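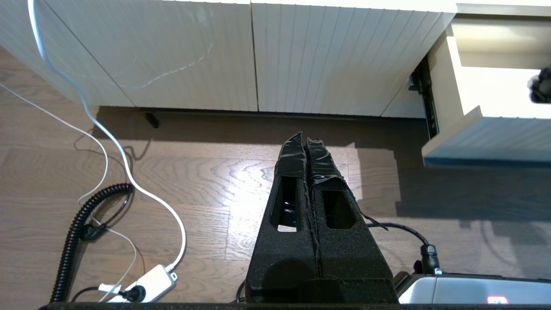
Dornmont 厨房资料集 说明

这份资料集整理的是 Dornmont 那套老房子里的厨房，重点放在地柜、地板和平时收拾屋子的那些琐事上。房子是 1997 年装修的，后来陆陆续续换过水龙头和台面，柜子的样式我一直很喜欢，舍不得动。白色柜门上有一道道细细的竖槽，擦起来比平板门费工夫，抹布要顺着槽走；地上是中等深浅的棕色木地板，长条的，木纹弯弯绕绕像水波，太阳照进来的那一块会白得看不清纹路，柜子跟前又落着一大片阴影。所以标注地面材质的时候，请把亮处和暗处当成同一种地板，别分成两类，我第一遍标的时候就在这上头栽过跟头。

收录内容

目前一共 200 条记录，分属 7 个小组：地柜、吊柜、抽屉、地面、台面、水槽边、餐桌。每条记录有一段文字说明，写清楚位置、当时在做的家务，还有收拾到了哪一步。有配图的条目，图和文字用同一个编号。Cleton 和 Royer 两处的厨房也整理过一些，不过格式还没统一，暂时没有放进来，请再等等我。

字段说明

area：所在区域，用上面那几个组名
task：家务名称，比如擦柜门、扫地、归置碗碟
surface：主要表面的材质和颜色，拿不准就写"不确定"
note：随手记的话，长短不限，有时候会啰嗦

关于 surface 这一栏多说两句。柜门请写"白色，竖槽"，不要猜是什么板材，我自己也没有拆开看过。地板写"棕色，木，长条"就够了。

已知的问题

大概 25 条记录的 task 写得太笼统，只有"打扫"两个字，是早期偷懒留下的，正在一条一条补。吊柜那组偏少，毕竟要踩凳子，我总是往后拖。另外傍晚的记录不多，光线都偏白天，用的时候心里有个数就好。

使用与致谢

个人学习、课堂练习、写文章都可以随意用，转载时注明 Dornmont 厨房资料集即可。特别感谢 Quentin Tanguy，他把字段表从头到尾改过一遍，还从 Emthorpe 寄来一本自己手写的家务清单，task 里的好多叫法都是从那本子上抄来的。发现错漏请直接提出来，我一般星期四晚上集中处理，回得慢一些还请多包涵。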